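The bathroom, or how I came to own a dish

Every June I get a fit of housekeeping that lasts up to 3 days and then leaves the way it came, without saying goodbye. Last year it was the hall closet. The year before that it was the garage, and I'd rather not discuss the garage. This year it was the bathtub.

I should explain about our tub. It came with the house on Granby, and it is enormous. Whoever picked it out had a vision of evenings with candles and a paperback, and possibly a string quartet. What we have used it for is storage. A bathtub that size has a rim like a kitchen counter, and anything flat in my house gets treated as a counter within the hour.

The trouble starts with one thing. Somebody sets down a hair tie, and that's an invitation. Then a sample of conditioner joins it, the kind that comes in the mail and contains enough for one eyebrow. Then something plastic whose purpose has been lost to history. I can't throw that last one out. I know from experience that it holds the toilet together, or the vacuum, or the marriage.

My sister-in-law, Theresia Gasser, has a bathroom in Wellow that looks like a hotel. I once asked where she kept everything and she said "What everything?" in a tone I've thought about a lot. But she did give me her one rule, which is that small things get a dish. If it's in the dish, it's tidy. If it's outside the dish, it's clutter. The same sticky wrapper can be either one, depending on its address.

I found this ridiculous and went looking for a dish that evening.

I wanted a nice one. There was a speckled Suvilmont soap tray I'd had my eye on, but it cost more than the soap I'd use in 200 years, so I went with a round dark one from the back of the kitchen cupboard. It had been part of a set once. I don't know what happened to the others and I'm not going to ask.

Round one of the great sort went fine. Something pink, something teal, a crumpled white packet I should have thrown away but promoted instead. A dark red cloth got draped over the rim, where it looks almost deliberate.
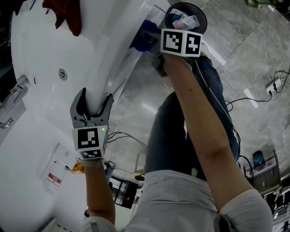 What I learned, such as it is

Get everything off the rim before you clean anything. I did half the tub with things still on it, wiping little detours like a snowplow going around parked cars, and then had to do it all over again.

Faucets are worse than tubs. Ours is chrome with curved metal handles, and it shows every fingerprint anyone has ever had. I use an old sock and a splash of white vinegar, then a dry towel. The underside of the handles I leave to the next owners.

The dish needs emptying. I had pictured it as a permanent solution, a sort of retirement home for objects. Theresia says she goes through hers every 2 weeks. I asked what was in it and she said usually nothing, and then asked if I wanted more coffee.

As for an actual bath, I did take one at about nine at night, with a paperback, in honor of whoever had the vision. The tub takes so long to fill that I'd read a chapter and a half before I got in. Then I dropped the book. It's drying on top of the hall closet boxes, which I see I never unpacked.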